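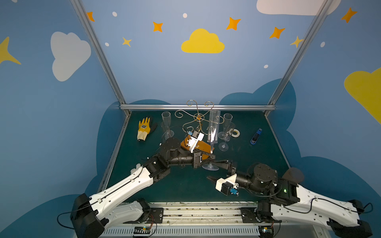

Sturine 40 Counterweight Line Set

Single-purchase manual flying system for opera and drama stages

The Sturine 40 is a manually operated counterweight line set for fly towers where scenery has to be changed quickly, quietly and in full view of the audience. It is supplied by Brurkulwood Stage Engineering as a complete set: arbor, head block, loft blocks, floor block, rope lock, hand line, lift lines and batten. Individual parts are also sold as spares.

The set was designed for repertory houses, where the same batten may carry a painted cloth on one night and a framed wall piece on the next. Loading and unloading are therefore the operations given most attention in the design. Arbor rods are open at the front, spreader plates are captive, and weights can be placed from either side of the loading gallery.

Construction

The arbor is a welded steel frame with a fixed bottom plate and a removable top plate. Guide shoes are a low-friction polymer and can be changed without removing the arbor from the wall. Two shoe profiles are available, for T-bar and J-bar guides. Specify which when ordering. Wire-guided versions are no longer made, although shoes for existing wire-guided sets remain in stock.

Head blocks and loft blocks use sealed bearings and machined grooves. Side plates fully enclose the sheave, with a retaining bar across the open side to keep a slack line in its groove. Loft blocks are available for underhung or upright mounting. Where the grid steel is irregular, the underhung block can be supplied with an adjustable clip that accepts flanges of different widths. Mule blocks are priced separately and are only needed where lift lines have to be diverted around ductwork or a lighting bridge.

The batten is steel pipe, painted matte black, with internally spliced joints. Each splice is fixed with through bolts and locking nuts. End caps are yellow as standard so that the batten ends can be found in low light. Black caps may be ordered for houses that regularly fly with the borders removed.

Lift lines are galvanized wire rope, terminated at the batten with a thimble, swaged sleeve and turnbuckle. Turnbuckles are wired after trimming. The hand line is a three-strand synthetic rope with low stretch. It will still take up some length in its first season, and the floor block is tensioned by its own weight in a slotted guide to allow for this.

Rope lock

The rope lock is a cam type with a hand-adjusted pressure screw. It has a steel safety ring and will accept a padlock. The handle is coated in red as standard. Other colors are available where a house uses color to separate masking, scenery and electrics.

The lock is a holding device for a balanced load. It is not a brake, and it must not be used to control an arbor that is out of weight. For temporary out-of-balance conditions, such as picking up a hinged piece from the deck, use a capstan winch or a line-shaft set. Hammad Marwat in the applications office can advise on which sets in a plan should be motorized.

Specifications

Type: single purchase, manual
Lift lines: five as standard; four, six and seven to order
Batten length: 40 feet as standard; other lengths to order
Arbor spacing: to suit existing wall guides
Maximum batten travel: equal to arbor travel
Guide options: T-bar, J-bar
Batten finish: matte black
Arbor finish: gray powder coat
Rope lock handle: red, green, blue, white
Service interval: annual inspection by a competent rigging inspector
Warranty: 18 months from delivery, excluding ropes and guide shoes

Working load depends on arbor length, number of lift lines and the building structure. It is stated on the drawing issued with each order and on the plate fixed to the index rail. No general load figure is published for the set, and the load plate from one installation should not be applied to another.

Noise

Most complaints about flying noise in opera come from three sources: weights shifting on the rods, dry guide shoes, and the arbor reaching its stop too fast. The captive spreader plates deal with the first if they are distributed up the stack as shown in the manual. The polymer shoes need no lubricant, and oil or grease should not be applied to them. It collects dust and makes the shoe drag. The upper and lower stops are faced with rubber pads, replaceable from the gallery with a single wrench.

Houses that change scenes under quiet music may wish to order the felt-lined index rail. This is a strip fixed behind the rope locks, which reduces the knock of the handle when it is thrown closed. The strip adds no depth to the rail and can be fitted later.

Installation at Kerkthorpe

The opera house at Kerkthorpe replaced its upstage line sets with the Sturine 40 during its last dark period. The existing T-bar wall was retained after survey. Rodel Ocampo, head flyman, asked for the downstage sets to be left as they were for one more season so that the crew could compare the two in the same repertory. The house reports that the change from the garden cloth to the chapel interior, previously taken with the curtain in, is now done with the curtain out. The longest delay in the project was access for the loft blocks above the paint frame, where the grid had been altered without drawings.

Shazia Jatoi carried out the survey and prepared the block layout. Her layout sheet is supplied with the manual as a worked reference for mixed old and new installations.

Ordering

The following are needed before a quotation can be prepared:

Section through the fly tower, with grid height and loading gallery height
Grid plan showing loft steel and line spacing
Guide type and condition
Number of sets, and which of them carry electrics
Batten length and number of lift lines
Any restriction on the size of parts that can be brought into the building

If drawings are not available, a site survey can be arranged. Surveys are charged at a fixed rate, which is credited against the order if it is placed within 90 days. Counterweights are not included in the set price. They are supplied by the pallet and delivered separately, to stage level only. Lifting weights to the gallery is the responsibility of the house unless installation has been ordered.

Orders for installation in the summer dark period should be confirmed by the end of March. Orders for parts alone can be taken at any time.

Spares

Guide shoe, T-bar, pair
Guide shoe, J-bar, pair
Guide shoe, wire guide, pair (existing sets only)
Rope lock, complete
Rope lock cam and pressure screw
Handle sleeve, state color
Hand line, cut to length
Spreader plate
Arbor rod collar with thumbscrew
Stop pad, rubber
Batten end cap, yellow or black
Load plate, blank

Load plates are sent blank only to installers holding the original drawing number. Replacement plates for all other customers are stamped at the works.

Related products

Masson Line-Shaft Winch – motorized lifting for electrics and heavy framed scenery, for use alongside manual sets
Masson Capstan – portable winch for handling out-of-balance loads
Sturine Index Light – shaded strip light for the locking rail, dimmable

Documents

Operation and maintenance manual
Block dimensions and fixing details
Inspection record sheet
Layout sheet, Kerkthorpe

Technical questions: Hammad Marwat, applications office
Spares and deliveries: Iolo Parri, stores

Page revised Dec 22, 2022. Hand line specification updated; wire-guided arbor withdrawn.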